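4.2 The open day at Bukbridge

The second part of our study took place at the Bukbridge open day in March, when the workshop let the public in from 10 in the morning and we were kindly given a corner next to the tea urn. We had planned for a small crowd and ended up with 31 families signing the visitor book, along with a good many people who walked straight past it. Xolani Joubert ran the demonstration and answered questions, while the rest of us sat to one side and wrote down what visitors said, in their own words as far as we could manage.

We had talked for weeks about whether to put covers over the arm – a tidy machine looks friendlier, or so the people at Vokeck had told us – and in the end we left it bare, with the motor, brackets and cabling open to view. Visitors were welcome to come close and look for as long as they liked before asking anything.
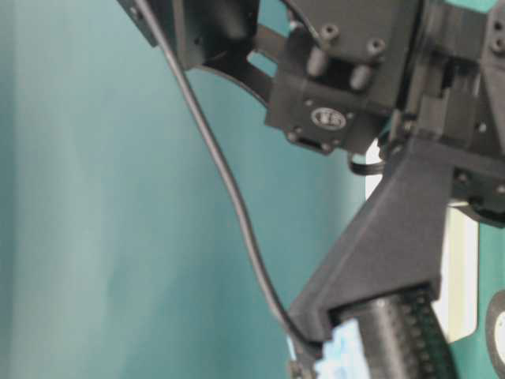
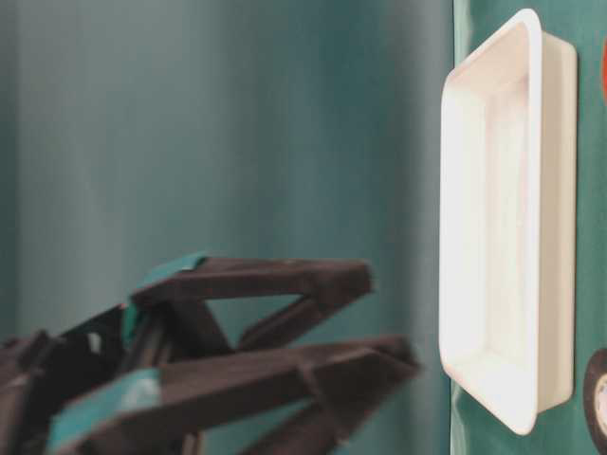
Figure 7. The arm and gripper at the open day. First picture: servo motor, mounting bracket and cable at close range. Second picture: the gripper's two fingers and the white tray.

Children's questions were mostly about the fingers. They wanted to know why they had gaps in them, whether they could pinch, and (a great favourite) whether the arm ever got tired. Grown-ups tended to start with the cable and the screws, and several told us at some length about things they had mended at home, which we enjoyed very much and have kept in our notes under "neighbouring topics".

The written comments gave us 842 words in all, a modest amount, and two of us coded them separately before comparing our labels over lunch. We disagreed most often on remarks that were half joke and half worry, and these are treated on their own in Section 4.3.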